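Replacing the Glove Skin and Checking the Wrist Connector on a Tovar Hand

Applies to: Tovar two-handed units running kitchen tasks at the sink station. Left and right hands are serviced the same way, one at a time.
Last revised 5/25/23 by Orest Tymoshchuk.

Time needed: 78 minutes for one hand, including the warm-up cycle.

Tools and parts
Hex driver set, small sizes
Torque driver
Lint-free wipes
Replacement glove skin, correct side
Dielectric grease
Service log sheet

Before you start

Park the arms and put the unit in service mode from the Wavia console. Wait for the hand status to read IDLE. Do not pull the power at the wall while the arm is raised. The brakes will hold, but the joint offsets are not saved and you will have to home the whole arm again.

Check the cycle count on the status page. The skin is due at 1231 grasp hours or at the first visible tear, whichever comes first. If the count reads lower and the skin is intact, stop here and only do the connector check in step 5.

Removing the old skin

1. Open the hand fully. Jog the thumb outward until it reaches its soft stop.

2. Roll the cuff back from the wrist toward the knuckles. Work evenly on both sides. If the cuff sticks, slide a plastic spudger under it. A metal blade will score the housing.

3. Pull the palm section free first, then the thumb. Bag the old skin and write the hand side and the count on the bag.

4. Wipe the palm and the finger joints. Look at the small screws at each joint. Any screw that has backed out gets removed, cleaned and refitted to the value on the card inside the service case. Do not guess the torque.

5. Unplug the cable at the wrist connector. Inspect the pins under a light. Green or white residue means water has come past the seal, and the seal must be replaced before the hand goes back to work. Apply a thin film of grease to the seal only, refit, and turn the collar until it seats.

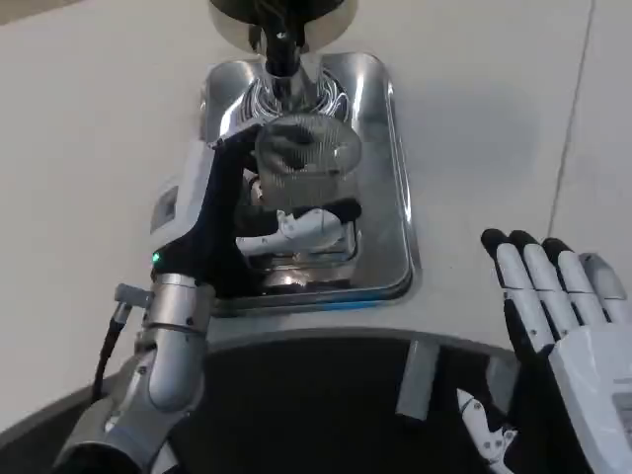

Fitting the new skin goes in the reverse order: thumb, palm, cuff. The thumb seam must lie on the outside of the curl. If it runs across the pad, the hand will register a light contact when it closes on nothing, and every grip on a thin-walled object will come up short.

Returning to service

6. Leave service mode and let the warm-up cycle finish. Fault 1041 at this point is almost always a collar that was not turned all the way. Go back to step 5.

7. Zero the touch sensors with the hand open and clear of the counter.

8. Run the strainer test at the sink. The hand must close on the strainer, lift it clear of the basin, hold, and set it back. Do this 3 times. A pass is no slip warning and no visible dent in the mesh. If the mesh dents, lower the grip limit by one step and start the test over.

9. Repeat the test with the tap running if the station will be used for rinsing. Stop if the wrist humidity reading rises.

Record the skin lot number, the final grip limit and the test result on the log sheet. Sheets from April and earlier use the old column order, so do not copy values across line by line.

Skins are ordered through Vellico. Questions about fault codes go to Valentyna Didenko.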